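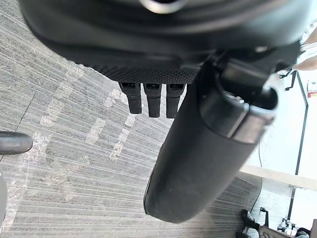

1/ I keep getting told that a rack across the sink will change how I do dishes. I have doubts. Spent a while with the kitchen setup at Doltitden, so here are some thoughts, starting with the floor, where I already have a complaint.

2/ Gray striped carpet. Same place as the sink. I know it hides crumbs and it's easy on the feet. I also know what my elbows do with a full pasta pot. Tape on it too, clear strips in short lines. I'd take plain vinyl any day.

3/ OK, the sink. Two bowls, stainless, one bigger than the other. I grew up with two bowls and I'm still not sold. The big one is never quite big enough for a sheet pan and the small one turns into the place where forks go to hide.

4/ The pitch for the rack is that it gives the small bowl a job. You lay the rods across, dishes go on top, water drips straight into the drain. No tray, no puddle on the counter. Fine. That part makes sense to me and I'll give them that.

5/ What I don't buy is the word "rack" for something with no slots. Plates want to stand up. On flat rods a plate just lies there with its face down or its face up, and either way you've used the whole thing on one plate.

6/ Cups are the better case for it. A straight-sided white cup on its side takes up a strip of the rods and leaves you the rest.
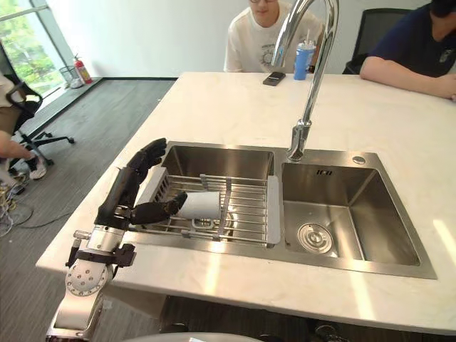 But on its side is a strange way to dry a cup. Upside down, please. Water sits in the low side otherwise, and then you're reaching for a towel, and the towel was the thing the rack was supposed to save you from.

7/ I got a Rolness at home in February to be fair to the idea. Paid 83 dollars, which is a lot for rods and plastic ends. It slides wider and narrower to fit the bowl. I set it once. Haven't touched the adjustment again.

8/ Before anyone replies with the reviews: yes, I saw that it had 307 of them. I read maybe a page. Most were written the day the box came. Tell me how the plastic ends look after two years of dish soap and then we can talk.

9/ The tall curved faucet I have no argument with. You can get a stockpot under one of those. I'd put that money ahead of any accessory -- same for a decent strainer in the drain.

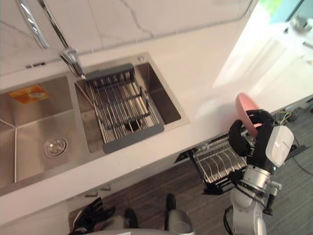 10/ Now the one I'd really like to be wrong about: the pull-out under the counter, with the wire plate rack in it. Curved tines, so the plates stand up! It's right by the sink! And it still bugs me.

11/ Putting plates in a drawer while they're damp just moves the problem where you can't see it. Birkia wanted 124 dollars to fit one in my kitchen and couldn't tell me where the drips go. "They evaporate" is what I got. Into what, the cabinet?

12/ If you towel them first, sure, it's a good drawer. Then it's storage, and I have a shelf for that.

13/ White marble counters, no notes except the usual one. Vandenberghe told me theirs wipe clean if you get to a spill within 15 minutes. I don't get to anything within 15 minutes. Tomato sauce and I would both be in trouble.

14/ So for now: rack stays on my small bowl for cups and the odd colander, plates go in the ugly old dish drainer on the left. If you've had one of those plate drawers for more than a year, tell me what the bottom of it smells like. Serious question.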